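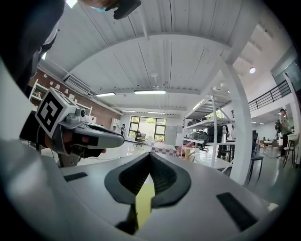 View from the camera on one hand unit, with the other unit and its marker on the left.

Two hand-held grippers, second one keeps losing its position. Marker, camera or light?

Posted Tuesday, May 2, 2023 by gestport_bench

I am comparing two sets of hand-held grippers for recording demonstrations, which we then replay on a pair of arms. One set is the Orkholm, the other is the Triller. Both have a camera on top of each unit looking forward over the jaws, and both use a square black-and-white marker so that one hand can be located from the other hand's camera. The picture at the top is from the right hand unit of the Orkholm set during a two-handed trial.

The trouble is with the relative position of the two hands. Each unit's own track looks fine on its own. When I combine them, the distance between the jaws jumps. With both units held still on a bench the error is 2 mm, which I can live with. When I move about the room it goes up to 17 mm for a few frames and then comes back. The jumps are worst when the left unit is tilted, and they seem to happen more in some parts of the room than in others.

The room is large, with a white corrugated ceiling, long fluorescent fittings, a big window at the far end and a glossy grey floor that shows the lights. There are usually other people walking about. I can't change much of that. I could probably get a blind for the window, but the light fittings are staying.

Things I have tried so far:

New printed marker on the left unit, matt paper, stuck down flat. Small improvement.

Calibrating the lens again with the board that came in the box. No change that I could measure.

Fixed exposure instead of automatic. The track was steadier near the window but the corners of the room were too dark and I lost the marker altogether in places.

Swapping the left and right units over. The problem stayed with whichever unit was being looked at from the side, so I don't think it is one bad camera.

The Triller set has a bigger marker and a narrower lens. It jumps less but it loses the other hand completely as soon as I spread my arms, so for wide tasks it is worse. I recorded 157 trials with the Orkholm and 13 with the Triller before I stopped, so the comparison isn't even yet. I want to know whether it is worth carrying on with the wide lens before I record any more.

The controller is a Saraç unit, which takes both camera streams and stamps them. I have not altered any of its settings except the exposure.

Posted by flatbelt

I would look at the angle of the marker first. A flat square seen nearly side-on is a poor target whatever the lens. When it is tilted a long way, the four corners get squeezed together in the image, and an error of one pixel in a corner becomes a large error in distance. When it is small in the image and close to square-on you get a different fault, where the software can't decide between two possible tilts and flips from one to the other. From the outside both look like a jump that lasts a few frames and then comes back.

You can tell them apart from the log. Plot the rotation of the left unit as well as the distance. If the rotation snaps to a mirrored angle at the same moment as the distance jumps, you have the flip. If the rotation is noisy but stays on the same side, it is the corners.

For the flip, throw away any frame where the rotation changes faster than a wrist can turn, and fill the gap from the unit's own track. You say the separate tracks are fine, so you only need the marker now and then to tie them together. A lot of people use every marker sighting because it is there. I use only the good ones. On my own set I accept a sighting if the marker is large enough in the image and the reprojection error is under half a pixel, and I ignore everything else. I lose most of the sightings and the result is better.

For the corners, the fix is mechanical. Put the marker on a small wedge so that it faces the other hand more squarely in the pose you use most. In your picture it is already tilted towards the camera, so you may not need much. Print the wedge in something stiff. I had one in a soft material and it moved when the cable pulled on it, and I spent two days looking for a software fault.

Your still test on the bench doesn't tell you a lot. Do it again with the left unit clamped at several angles, and out near the side of the image as well as in the middle. Write down the error for each. If the error grows towards the side with the angle held the same, then go back to the lens calibration.

On that subject, the board has to reach the edges of the image during calibration. With a lens that bends a straight ceiling into an arch like yours does, the middle of the image says almost nothing about the outside. The other hand spends most of its time out at the side, where the calibration is usually worst. Hold the board close, get it into all four corners, and tilt it. Check that the software is set to a fisheye model too. If it is on the ordinary one it will still give you a number that looks respectable, and the fit will be wrong at the sides.

Posted by tin_lid

its the lights. fluorescents flicker and the camera picks it up. we had the same thing and changed the shutter to match the mains and it went away. try that before you buy anything

Posted by northbay_rigs

We used the Orkholm and the Triller side by side for most of a winter, so I can answer the part about which to keep, at least for our kind of work.

For tasks on one bench with the hands fairly close together, we preferred the Triller. The larger marker helps and the narrower lens gives you more pixels on the object. For anything where the arms spread or the person walks between stations we went back to the Orkholm, for the same reason you found. A gap of a second or more with no sighting of the other hand was harder to repair than a few noisy frames.

The wide lens also helps each unit's own tracking, and I would count that in its favour. In a room like yours it always has something fixed in view, such as the beam, the shelving, the window frame or the railing. With the narrow lens pointing down at a plain table top we sometimes had very little to track against, and the position drifted. If your tables have a patterned surface, like the pink and white check in your picture, be careful with it. A regular check looks the same one square along, and our tracking slipped by exactly one square on two occasions. Put a few different objects on it or use a plain cover with some odd marks.

On the floor, reflections of the light fittings move when you move, so they are false points. Most trackers throw them out as long as there are enough good points elsewhere. We masked the lower part of the image where our own gripper body sits, and that was well worth doing. The body of the unit never moves in the image, and if the tracker picks up points on it, it is being told that the camera is standing still. Check whether your software has a mask loaded for your particular jaws. Ours had the mask for an older body shape and it missed part of the top.

I would also check the time stamps on the Saraç. We had one where the two streams were apart by a frame or more after a cold start and the offset was different each time. With the units at rest it makes no difference at all, so your bench test would pass. When a hand is moving quickly, one frame is easily enough to give you an error of the size you mention. To test it, put both units where they can see the same lamp or screen, switch it on and off, and compare the frames. Do it at the start of each session and keep the clip with the recordings.

If you do find an offset, your older trials may be recoverable. As long as it stayed constant through a session you can work it out from the motion, by lining up a sharp shake of both hands together. We ask people to knock the two units together lightly at the start for that purpose.

I wouldn't draw a conclusion from 13 trials on one set against 157 on the other. The person holding them will have got used to the first set, and that alone can make the second look clumsy. Do a fresh block of each, alternating, with the same task and the same person.

Posted by gestport_bench

Thanks. Update after a day on it.

The shutter change got rid of banding in the image but the jumps are still there. The rotation plot shows both faults. There are some clear flips when the hands are far apart, and the rest are noise when the marker is tilted. I have put in a limit on reprojection error as suggested.

The calibration was set to the fisheye model but the board had not been anywhere near the corners. I have done it again. The time stamps were one frame apart after the first start and correct after the second, so I am doing the lamp test every time from now on. The mask is the right one for the body but leaves out the small yellow tab in the notch, so I have extended it.

I am keeping the wide lens for now. A wedge for the left marker is printing tonight, and the alternating blocks will start when it is fitted.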